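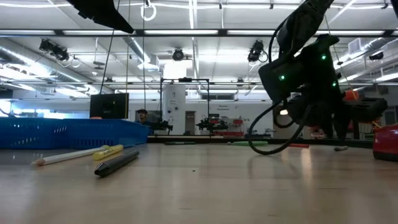

Everything out of the drawer: a morning with Sheena Dalgleish

I first met Sheena Dalgleish in August, when she talked me out of buying a desk organizer at a yard sale. ("You don't know what you own yet," she said, and took it out of my hands!) So when I finally got around to asking her for an interview, I figured she'd have opinions about pens. She did -- we talked for 90 minutes and I don't think we left the subject of small desk stuff once.

Sheena runs a little sorting and tidying service called Trudasgate, mostly for people who work from home and can't find anything. Her record for a single house is 341 pens and pencils. "That was a retired couple," she told me. "They were so proud when I gave them the number. I think they'd have liked 400."

Her way of starting is always the same. Everything comes out of the drawer and goes on a table, spread out so you can see it. Scissors, tweezers, the stapler, every last pencil. I asked if people find that upsetting, having it all lie there.

"Some do," she said. "My friend Torquil Rankin went and stood in the yard. But you can't sort what you can't see. I like a big bare wood surface for it, and I like to leave things where they land for a while. You walk by with your coffee and your eye starts doing the work."

And then come the trays. She is very fond of trays, the plain blue plastic kind, and she sets them out before she has decided what any of them will be for.

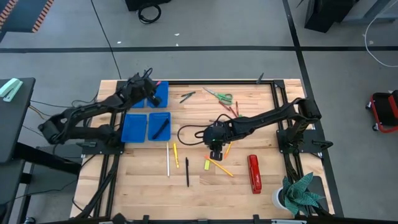
Four trays, one marker, and plenty still on the table.

I wanted to know why the trays go down in a square and she looked at me like I'd asked why a sandwich has two sides. "So I can reach them all from one spot! If they're in a long row, the far one turns into junk. Always. I had 7 in a row once at the Munro place and I never even used the last two."

What goes in first? Whatever is easiest, she says, usually a marker, because people don't argue about markers. Scissors she leaves for late in the job. They're awkward, they take up a whole tray, and half the time they belong in the kitchen anyway.

We got a bit sidetracked on pencils versus pens. I keep mine apart (I thought everybody did), but Sheena will happily put a pencil and a pen in together. "You reach for something to write with," she said. "You take what's there. Poppy Pilkington, who I worked with for years, had hers split by color and hardness and I don't know what else, and she borrowed my pen every single day." 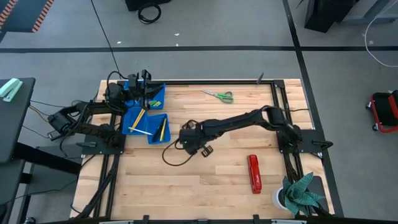 Pens and pencils sharing trays, the way Sheena likes it.

She doesn't mind a pen poking out over the side of a tray, either. I do! I'd have to straighten it. She laughed at that and said I was going to be a difficult client, and I said I wasn't planning on being a client, and she asked me what was in my top drawer.

I'm down for the second week of the month. I've been told to bring coffee and not to tidy up beforehand.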